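Residents of Ratmont House are asked to follow these guidelines when cleaning the wooden tables in the shared dining and study rooms.

Wipe up spills promptly with a soft, damp cloth, working along the grain. Dry the surface with a second cloth. Do not use bleach, scouring powder or abrasive pads on any varnished top.

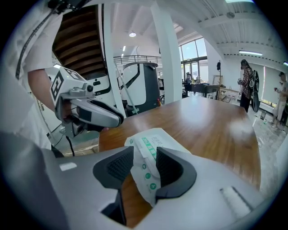
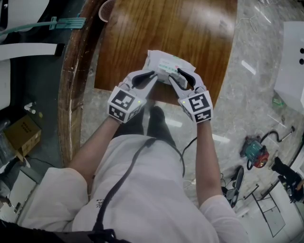 **May furniture polish be used between scheduled cleanings?**

Polish should be applied only once every 20 weeks. More frequent use leaves a film that attracts dust and dulls the varnish. A damp cloth is sufficient at all other times.

Hot dishes must be placed on a trivet or folded towel. White rings left by heat or moisture should be allowed to dry for 36 hours before any treatment is attempted. If a ring remains, report it to the Housekeeping Office and include the room number.

Felt pads under table legs are replaced each March. Spare pads and clean cloths are kept in the supply closet beside the Skastiro Room.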